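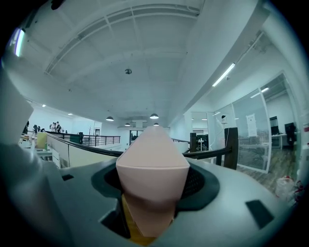

4. Ceilings and the spread of speech

4.1 Why the ceiling matters

In an open-plan office, speech reaches a listener by more than one path. The direct path can be blocked or weakened by a screen, a cupboard or a change in the line of desks. The path by way of the ceiling is harder to deal with. Sound leaves the talker, meets the ceiling at a shallow angle and comes down several desks away, often passing over the screens that were put in to stop it. Staff at all four of our sites said that talk from the far side of the room bothered them more than talk from the next desk, and we think the ceiling explains part of this.

Older offices usually had a flat suspended ceiling of mineral fibre tiles. These tiles take up a good deal of the sound that strikes them. In many later conversions the tiles were removed, or never put in, and the structure was left in view. Figure 4 shows an open-plan office on an upper floor with a white ceiling of this general kind, with exposed beams, panels that bow outward and a long fluorescent strip set at an angle. A surface of this shape does not behave like a flat one of the same area. The outward curve of a panel spreads reflected sound over a wider part of the floor, so that no single desk receives a strong reflection but more desks receive a weak one. Beams act partly as barriers. Their effect depends on how deep they are and whether they run along or across the line between talker and listener.

4.2 Differences between the sites

The Bino and Mallov offices have exposed structure over the whole working area. Jia has tiles throughout. Clurero is mixed: the ceiling was opened up over the main desk area during a refit, while the tiles were kept over the meeting corner and the kitchen. This made Clurero useful to us, as the same staff work under both types of ceiling and could compare them.

Measurements were made outside working hours with the ventilation left running. A loudspeaker was placed at seated head height and the level was read along a line of desks leading away from it, at steps of 2 metres. We report the band centred on 2000 Hz here. It carries much of what makes consonants clear, and consonants are what make overheard talk hard to ignore. Results for the lower bands followed the same order of sites but with smaller gaps between them.

The level fell most quickly with distance at Jia and least quickly at Mallov. Bino lay between the two, nearer to Mallov. At Clurero the line of desks crossed from the open ceiling to the tiled one, and the fall became steeper after the change. We would not put too much weight on this last result. The carpet also changes at that point, and there is a row of tall shelves on one side -- either could have helped.

4.3 What the staff reported

The questionnaire asked people how often they could follow a conversation they were not part of. Answers matched the measurements at three sites. Bino was the exception. Staff there reported less trouble than the readings would suggest, and in their written comments several mentioned that phone calls are normally taken in the stairwell. A habit of this sort cannot be seen in a measurement made in an empty room.

Comments on the look of the ceilings were mostly kind to the exposed type. People described these rooms as brighter and less closed in, including some of those who had complained of noise. Staff at Mallov who sat within 10 metres of the entrance were the main group to ask for a tiled ceiling. Their desks are also closest to the reception counter, where talk goes on for most of the day, and this is taken up again in Section 5 together with the layout of desks.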